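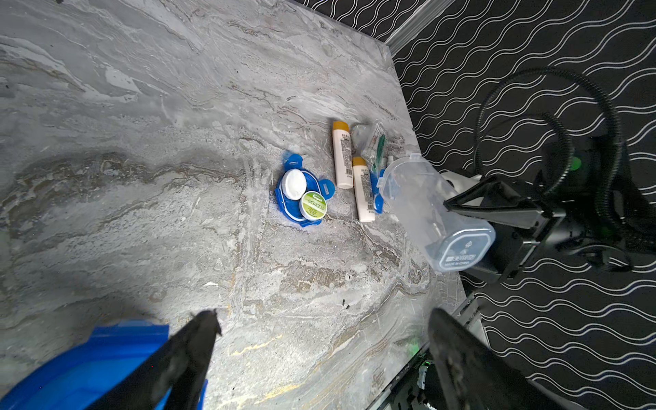
Packing the toiletries before the clothes this time. Last trip I did it the other way and ended up with shampoo in a shoe.

Zerrin Karaca asked what I take for 18 days with carry-on only, so I'll put it in a thread. Posting as I go, 10 December 2025.

Rule one is that everything comes out on the table first. If it goes straight from the bathroom cupboard into the bag, I end up with two toothpastes and no razor.

Towel tablets. They're pressed flat into a little disc and open up in water. Good for a face wash on a long bus ride, no good for drying your hair. I used to carry a full-size travel towel and it took up a third of the bag.

Small squeeze bottles for shampoo and lotion. I leave a bit of space at the top of each one, squeeze the air out and then put the cap on. Haven't had a leak on a plane since July.

Toothbrush stays in its packet until I get there. I've tried the clip-on covers and they always come off somewhere in the bag.

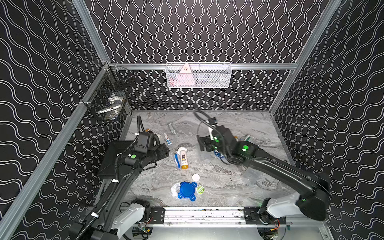

Toiletries out on the table, still sorting.

Pills stay in the bottle with the label on. Sakda Phuthong tips his into a sandwich bag and had a long chat with a customs officer about it - not worth the space you save.

Razor goes in last, near the top, so I can find it without feeling around for it.

Small toothpaste only. I brush twice a day and one of those has always lasted me the trip. They sell toothpaste in other countries too.

For anything that clips shut, put the lid on before you pack it and give it a shake. If it rattles, a facecloth in the gap fixes it.

Weighed the lot last time on the kitchen scale and it came to 700 grams with the liquids. Hoping to come in under that.

Kanokwan Suksawat asked about sunscreen. I buy it when I land. Same with bug spray.

Clothes tomorrow. I still haven't decided on the second pair of shoes.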